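From: Myroslav Hladun
To: arm-users list
Date: July 18, 2025
Subject: Re: gripper opens by itself mid-move

On the Akton thread, Kincaid wrote:
> We get the same thing on our second arm. Gripper lets go for no reason,
> usually when the wrist is turned well over to one side. No error on the
> screen, nothing in the log. Software says it is still closed. We swapped
> the fingers and it made no difference. Has anyone got further than this?

Yes! I have got further, and I'm so pleased I'm writing this before lunch.

We had two drops in one morning back in June, both in the same stretch of the put-in-the-box routine, and like you I went straight for the fingers. Then I blamed the grip force, then the new release, and I owe the Plirkard people an apology for that email. What finally did it was leaving the arm powered, with the motors held, and having a colleague at Nulloncombe watch the gripper's supply voltage while I ran the wrist through its range at the slowest speed we have. At the far end of the turn the voltage dipped for a blink, the gripper rebooted, and on reboot it opens. That's the whole fault. The arm controller never asks it again whether it's closed, so your log stays clean.

The cause on ours was a connector that had worked a little loose from being tugged. Ours had done 1,000 cycles or so when it started – your mileage will vary with how tight you route things.

What I changed: reseated the connector, gave the cable a much bigger loop so it never goes taut, and added a status check before and after each move. If the gripper has rebooted, the arm stops where it is and waits for a person. I'm running it over the box with light scraps for now and nothing with any weight goes in it until I trust it again.

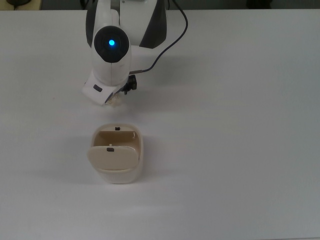
One safety point, and please take it seriously even if your parts are small. An arm that thinks it's holding something will happily carry on to the next step, and somebody will reach in to pick up what fell. Ours did exactly that and my sleeve was closer than I'd like. Hit the stop first, then reach.

Kincaid, could you try the slow wrist turn on your second arm and tell me if you see the dip? I'd love to know if it comes at the same angle. I can post my little check script too, it's short and ugly but it works.

Myroslav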